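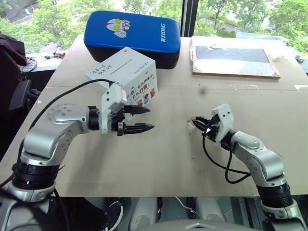

The Big Table, and What Keeps Landing on It

Regular readers of this newsletter will remember that the big table by the windows was bought to be shared. The idea, put to us in July by Kohei Nomura, was that people from both ends of the floor would bring their work to it, do the work, and take the work away again. Two thirds of this plan has been a complete success.

The table itself is hard to fault. It is large, it is a pale beige-gray that goes with everything and flatters nothing, and it gets the light from the whole bank of windows. It also shows every pencil mark, coffee ring and crumb of packing foam, a quality the Rollmont catalog described as "easy to keep clean." We suppose it is easy to see where to start.

The trouble is boxes. A white cardboard box looks harmless, and it takes up very little of a table this size. But put one down at an angle and it claims the space on all four sides, and the next person, finding a box already there, concludes that the table is where boxes go. By the end of last month we had Zadent cartons stacked two deep, a bag of cable ties with 500 printed on the label and far fewer than that inside, and a Honda owner's manual that has so far been disowned by everyone who drives a Honda.

Then there are the small pieces. Anything little and whitish and see-through more or less vanishes against that tabletop, and you find it later with your elbow. Kohei has put out a shallow dark tray for these, and asks that it be used for small parts only. It has already held a sandwich.

So, a few house rules, effective now:

Boxes go square to the edge while you are using them and onto the Giltermont shelves when you are done. The shelves are 35 steps away. Kohei paced it, and then paced it again when challenged.

Cables get looped and kept clear of the middle. A black cable on a light table is the easiest thing in the building to spot, and people still manage to set their mugs on one.

Keep the center of the table open. Work needs somewhere to happen, and it is a pleasure to reach across without moving another person's lunch.

Wipe down with a damp cloth and plain water. The orange spray is for the kitchen — it leaves a film, and the film collects fingerprints.

Unclaimed items will be moved to the crate under the coat hooks. The owner's manual is in there now, along with one glove.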